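Ulleo Shed Share – Gear Check and Comments
Posted under Checklists / Open days

Walk-through done 5/26/23 ahead of the June open day. Typed up fast, sorry for the shorthand. OK = leave it. FIX = sort before the open day. BIN = gone already, don't go looking for it.

If you used the shed in the last month please read sections 1 and 3 at least.

1. HEAD PROTECTION

1.1 Shell, cracks or dents – OK on the yellow ones. FIX on one white, hairline near the brim, tagged.
1.2 Shell, flex test (squeeze sides, listen) – OK
1.3 Brim, chips and rough edges – OK. Run a finger right the way round, don't just look.
1.4 Harness clips all seated – FIX. 2 hats had a clip popped out. Pushed back in, they hold, but keep an eye on them.
1.5 Sweatband present and clean – FIX. Bands are grotty. New pack on order from Tradura.
1.6 Date stamp inside shell readable – OK, except one rubbed off. BIN.
1.7 Stickers or paint – BIN one hat, somebody had gone over it with spray paint. Can't check a shell you can't see.
1.8 Stored out of the sun – FIX. Still getting left on the window sill. Move the hooks to the back wall.

Comment: hats get checked on the white top, good light, gloves on. Keep hold of the shell while you turn it, they roll. Wipe the top down between batches or the grit ends up inside the harness.

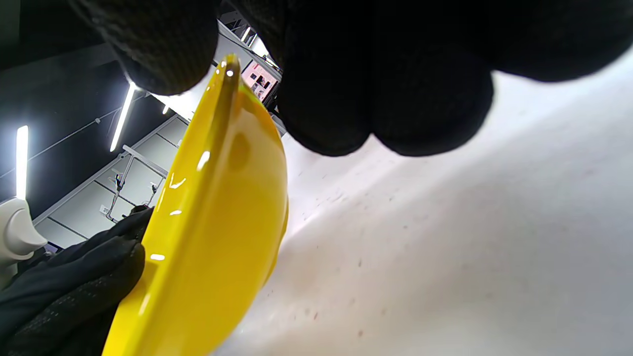
Item 1.3. Yellow hat, gloved hand on the edge of the shell.

Comment: shiny is not a pass. A hat can look brand new and be well over its date, so 1.6 comes first if you're short of time. Should probly renumber the list next go.

Count for the open day is 14 hats passed. We need 20 if both groups come at once, so either borrow 6 from Nartey hall or stagger the groups. I vote stagger.

2. GLOVES

2.1 Black knit pairs, holes at fingertips – OK
2.2 Cuffs not stretched out – FIX, a few saggy ones moved to the gardening tub
2.3 Matched pairs, left and right – FIX. 11 pairs plus an odd left. If you have the right one at home bring it back please.
2.4 Washed since last use – OK
2.5 Kids sizes – none. Add to the Tradura order.

Comment: knit gloves are for handling and sorting only. Not for the saw bench, not for hot anything. Sign is up but it's behind the door so only useful if you close the door. FIX.

Comment 2: gloves used for hats get shook out before they go near the kitchen things. Better still take a fresh pair.

3. PLASTIC BOWLS (snack table and kids sorting game)

3.1 Rims, cracks, nicks, sharp bits – OK
3.2 Base ring sits flat, no rocking – OK, one wobbles a bit, fine for the game, not for soup
3.3 Inside surface, deep scratches – FIX. One scoured to death, moved to paint use and marked on the bottom
3.4 Greasy feel – FIX, rewash the lot, hot water and proper detergent this time
3.5 Old labels and tape residue – OK after a scrub
3.6 Colours kept seperate for food and game – FIX, see below

Comment: rim is where they go first. Pick each one up by the rim, tilt it to the light, turn it all the way round, put it down, next one. Don't check them stacked. Stacked bowls all look fine. 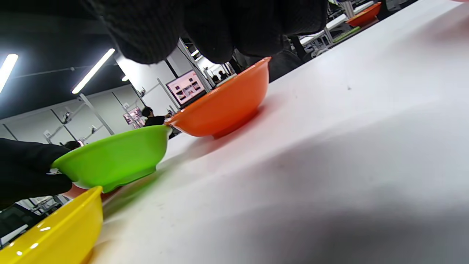 Item 3.1, bowls on the white table. Green one in the hand, orange behind, yellow at the front.

Comment: for 3.6, suggest green and orange for food and yellow for the game. Any system will do so long as it's written on the cupboard. At the moment it's whatever comes out first.

Comment: don't put them in the bottom rack of the dishwasher. That's how we got the warped ones last winter. Top rack or by hand.

Comment: no microwaving. Not marked as safe, so treat as not safe.

4. TABLES AND TOPS

4.1 Legs locked – OK
4.2 Top level – OK
4.3 Surface clean, no grit, no glue – FIX. Specks come off with a damp cloth, the glue needs a plastic scraper. Not a metal one!!
4.4 Edges, loose trim – OK
4.5 Nothing stored underneath where feet go – FIX, the Brimari crates again. They belong on the shelf.

Comment: if the same top gets used for hats and then bowls, full wash in between. Spray, wipe, dry. A quick brush with your sleeve doesn't count and yes I saw.

5. ROOM

5.1 Ceiling lights all working – OK
5.2 Switches labelled – FIX, label fell off, I know which is which but you won't
5.3 Cables off the floor – OK
5.4 Exit clear both sides – FIX. Clear inside. Outside somebody parked the trolley across it.
5.5 First aid kit sealed and in date – OK, low on small bandaids, add to list
5.6 Extinguisher tag current – OK, due again in June
5.7 Floor dry, mats flat – OK. Mat by the sink curls at one corner, tape it.

Comment: black ceiling makes it hard to spot a cable hanging. Use a torch when you do 5.3 and look up as well as down.

STILL TO DO
– hooks to back wall
– Tradura order (sweatbands, kids gloves, bandaids)
– rewash bowls
– cupboard label for bowl colours
– Brimari crates onto shelf
– door sign somewhere people can read it
– switch label
– tape mat
– decide on stagger or borrow for the hats

Tick it off on the sheet by the sink when done, initials next to it. If you can't finish a job write how far you got. Half done and not written down means it gets done twice or not at all.

COMMENTS (3)

Have an odd right glove in the car, pretty sure it's yours. Will drop it back.

Stagger the groups please, last time with everyone in at once you couldn't hear a thing. Also can we have a bigger bowl for the chips, the shallow ones empty in two minutes.

Mat is taped. Used the silver stuff, couldn't find the black. Trolley moved too but it'll need a proper spot.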